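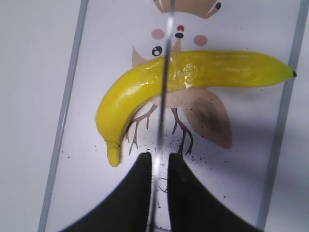
Play Food and Serving Sets: Progress Report to the Tresora Fund

Submitted by the Clorness Toy Library
25 Dec 2018

1. Scope

This report covers the second stage of the grant for the play food and serving sets held at Clorness and lent to nurseries and childminders in the Prekilport area. The first stage dealt with listing and sorting. The second deals with cleaning, surface checks and repacking. Spending is reported on the separate form.

2. Position of the stock

The list made in the first stage gave 1372 items. After checking, 1289 remain fit for loan. The difference is made up of items withdrawn for split seams, missing parts or paint that came away under the thumb test. Withdrawn items have been taken off the list and will not be replaced one for one. Several types were held in greater numbers than borrowers ever asked for, plastic eggs in particular.

The stock is now stored by set and no longer by material. A set consists of one tray, the food that goes with it and a card listing the contents. The old arrangement kept all trays together on the bottom shelf and all fruit in two deep boxes, and sets had to be made up by hand for every loan.

3. Fruit

The plastic fruit has held up better than the cloth and wooden pieces. The glossy yellow banana is typical of the type: the surface is slightly wrinkled and still shiny, the short stem end is ribbed, and the tip is black. There are a few faint greenish tints close to the tip. We have treated tints of this kind as a matter of appearance only and have not withdrawn items for them.

Ribbed and wrinkled surfaces take longer to clean than smooth ones. A cloth passes over the grooves and leaves dirt in them. A soft nail brush is now used on stems, followed by a rinse and drying on a rack. Hollow pieces are squeezed before they go on the rack. Any piece that lets out water is set aside, as the seam has opened and the inside cannot be dried.

4. Trays

The white rectangular trays with raised rims are kept in use. The cartoon bird design, in beige, brown and pink, is popular with borrowers and was named in several return slips. The pink cheek spots and the thin brown legs show up well on the white, and staff at one nursery use the bird for naming parts of the body.

The white surface shows dirt plainly, and the tray with the banana on it has numerous tiny black specks over its lower half, thickest between and around the bird's legs. It does not meet the standard for issue in that state. The written procedure has been changed as follows:

Tip and tap the tray over a bin before any cloth is used.
Wipe from the centre to the rims, then along the inside of each rim.
Check the printed area with the tray tilted to the light. Dark marks over the drawing are easily taken for part of it.
Put the food on the tray only after the check has been signed.

The third step was added in May. The bird's eye, feet and outlines are dark, and specks lying beside them had been missed at the signing stage. A plain white tray does not have this problem, but plain trays are seldom asked for and we do not propose to buy more of them.

5. Packing

Sets go out in lidded boxes supplied by Troncoso. The boxes are deep enough for a tray laid flat with the food on top. Long pieces such as the banana are placed diagonally, and the round fruit is packed in the corners. Upright packing was tried and given up. The trays slid, and the print on one was scratched by a toy tin.

There are 170 sets made up and ready for loan. A further 30 are complete except for the contents card, which is waiting on a reprint. The first print run listed grapes in sets that have none.

6. Points outstanding

The drying rack is too small for the number of pieces washed in one session. Fruit is at present dried in two rounds, and the second round is often left overnight. A second rack of the same size would fit on the shelf over the sink. We ask for approval to buy it from the sum put aside for storage labels, which was not fully used.

Cloth food has not been started. It needs a different wash, and the care labels have been cut from most of it. We intend to test a small batch at low temperature before setting a procedure.

Return slips do not at present ask whether the tray was used with sand, soil or seeds. A line for this will be added at the next printing, so that those trays can be sent straight to the tip-and-tap stage on return.

7. Next stage

Work planned for the next stage is the cloth food test, the card reprint and a recheck of all printed trays against the new procedure. Trays already packed will be taken out and checked in shelf order, starting with the bird design. Loans will carry on during the recheck from the shelves that have been cleared.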